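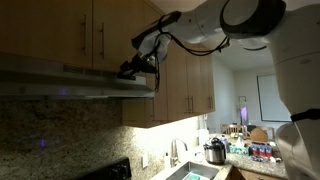 From the Shared Kitchen

If you have been putting off cleaning your range hood (and I have put off mine through more than one winter, so no judgment from this end of the newsletter), June is a lovely month to get it done, with the windows open and a cold drink waiting on the counter.

Start with the filters. Most of them slide or click out from underneath, and they do well in a sink of very hot water with a good squirt of dish soap and a scoop of baking soda. Let them soak while you get on with the outside. Brushed steel likes to be wiped along the grain with a soft, damp cloth, and the little vent slots are best tackled with an old toothbrush, which takes longer than you'd think but is oddly pleasant work with the radio on!

While you're up there, run your hand along the bottoms of the wooden cabinets next to the hood. Grease settles there too, and so does dust. Warm soapy water, wrung nearly dry, then a clean towel right after. Speckled granite hides all sorts of splatters, so wipe the backsplash whether it looks like it needs it or not.

We still have 28 of the Rosirar scrub cloths left from the spring order, and Clorlow residents are welcome to take one from the basket at the Gotside entrance. Please leave the dish soap by the sink, as we are down to our last bottle until the next delivery. The kitchen is open until 7 every evening.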